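Flundero docs / Data / Tutorials

Filtering handheld demos by grasp timing

Written by Sum-yee Huang. Last updated 13th June.

This tutorial covers the filtering method we used for the phone case stacking results. You start with raw two-gripper recordings and end up with a training set in which the badly timed demos are gone. You need Flundero installed and a folder of recordings already synced by Hegazy. If your left and right streams are not synced, do that first. The filter compares timestamps across the two hands and will give nonsense otherwise.

Why timing

Our first policy was trained on all 3,000 demos. It learned to close on the lower case while the upper one was still moving, and the two cases often collided. We went back to the recordings and found that many operators did the same thing. They got away with it because a person can correct a bad grasp by feel. The policy can't.

Step 1. Mark the hold phase

Run the segment command on your folder. It writes one line per demo with the start and end of the hold phase, meaning the stretch where one gripper has a case in the air and the other is still open. Check a few by eye. In a correct one, the wrist view should look something like this:
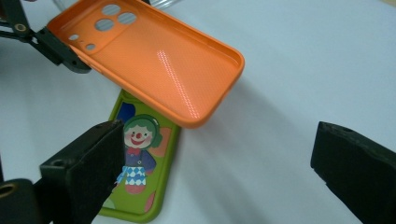
Hold phase: orange case held up by the far gripper, near fingers still open, green clown case on the table.

Shiny plastic can confuse the segmenter. If the hold phase is split into several short pieces, raise the merge window to 3 frames and run it again. Don't go higher than that, or you will start joining separate grasps.

Step 2. Score the demos

The score command measures how far the raised case moves between the end of the hold phase and the moment the second gripper closes. Low is good. Scores are saved next to the recordings, so you can rerun this step without segmenting again.

Step 3. Pick a cutoff

Sort by score and keep the best 800. We tried smaller sets too. With only 222 demos the policy was tidy on cases it had seen and poor on new colors and prints, so we don't recommend going that low for this task.

Step 4. Train

Use the stock Cevetti config and change only the data path. Keep the seed fixed if you want to compare against the unfiltered run.

What to expect

On the Hallavar test bench, the filtered policy collided less often than the one trained on everything, and it waited longer before closing. It was also slower per stack. We have not tested the method on soft or see-through cases.

Next: Exporting a filtered set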